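Workshop Safety Checklist with Comments
Turndale site, small metalwork and storage rooms 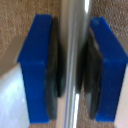 Metal rod between two blue blocks, Turndale.

Inspection date: January 29, 2025
Inspected by: Balakrishnan Venkataraman
Previous inspection: June, by the Fakgate office
Marks used: OK, Fix, Stop. "Stop" means the item is not to be used until I sign it again.

Please read the comments also, not only the marks. Last time many people read only the marks, and the same points came back to me.

1. Entrance and walkways

1.1 Main door opens fully from inside without key: OK
1.2 Walkway lines visible on floor: Fix
Comment: The yellow line near the material rack is almost gone. People put the hand truck on the walkway because they do not see where it begins. Paint again before the next delivery.
1.3 Floor free of oil and chips: OK
1.4 Mats flat, no raised corners: Fix
Comment: The mat at the sink has one corner that comes up. I pressed it down with my shoe and it came up again. Tape is not a good repair. Replace it.

2. Fire and emergency

2.1 Extinguishers in place, pin and seal present: OK
2.2 Extinguisher tags signed: Fix
Comment: The tag in the storage room is signed but I cannot read the month. The person who signs must write clearly.
2.3 Emergency exit free: OK
Comment: It was blocked in June with empty Filali crates. I am glad to see it is free now. Please keep it this way also on delivery mornings.
2.4 Emergency light test: OK
2.5 Alarm heard in all rooms: Fix
Comment: With the compressor running, I could not hear the alarm in the back storage room. I stood there with the door closed. We need a flashing light there. I have asked Fakgate for a price.

3. Electrical

3.1 Panel doors closed and labeled: OK
3.2 Clear space in front of panel: Stop
Comment: Two boxes and a broom stood in front of the panel. I moved them myself. The mark stays until the shelf beside it is taken away, as things from this shelf always come down to the floor.
3.3 Extension cords, no damage: Fix
Comment: One cord has the outer cover pulled out from the plug. I have cut the plug off, so please do not look for this cord.
3.4 No cord under a mat: OK

4. Machines and hand tools

4.1 Guard on bench grinder, both wheels: OK
4.2 Gap between tool rest and wheel: Fix
Comment: The left side is too wide. I showed the morning shift how to set it with the gauge. The evening shift has not seen this yet.
4.3 Drill press, emergency stop: OK
4.4 Drill press, chuck key not left in chuck: Fix
Comment: I found it in the chuck. It was also in my report of June. A chuck key with a spring costs very little and I propose to buy one.
4.5 Files have handles: OK
4.6 Hammers, no loose heads: OK
4.7 Saw blades stored with cover: OK

5. Storage and lifting

5.1 Racks fixed to wall: OK
5.2 Load sign on each rack: Fix
Comment: Rack B has a sign for 680 kg and the paper from the supplier says 649 kg. I do not know which is correct. Until Jumis answers my letter, use the lower number. Please do not write the number by hand on the sign.
5.3 Long stock stored flat, ends not in walkway: OK
5.4 Heavy items on lower shelves: Fix
Comment: The box of old vise jaws is above shoulder height. Two persons must bring it down.
5.5 Hoist, rated 3000 kg, inspection paper available: OK
5.6 Slings, no cuts: Stop
Comment: One green sling has a cut near the eye. I put it in the locked cabinet. It will be destroyed, not given to somebody for home use.

6. Chemicals

6.1 All bottles labeled: Fix
Comment: There is a water bottle with a clear liquid and no label. When I asked, I got three different answers. It is removed. Never use a drink bottle for this purpose.
6.2 Safety data sheets available: OK
6.3 Eyewash, water runs clear: OK
Comment: I let it run for 100 seconds. At first the water was a little brown, then clear. Run it every week and sign the card.

7. Personal protection and first aid

7.1 Safety glasses at the door: OK
7.2 Gloves in all sizes: Fix
Comment: Only the large size is left. Gloves which are too big are not safe near the drill, and near the drill we do not use gloves at all.
7.3 Ear protection at compressor: OK
7.4 First aid box complete: Fix
Comment: Burn dressing is past its date. Small bandages are finished.

Open from June: 4.4, 5.2

The "Fix" points are to be closed by the shift leads. Write the date and your full name beside each one, initials are not enough. For 3.2, call me when the shelf is gone and I will come to look.

B. Venkataraman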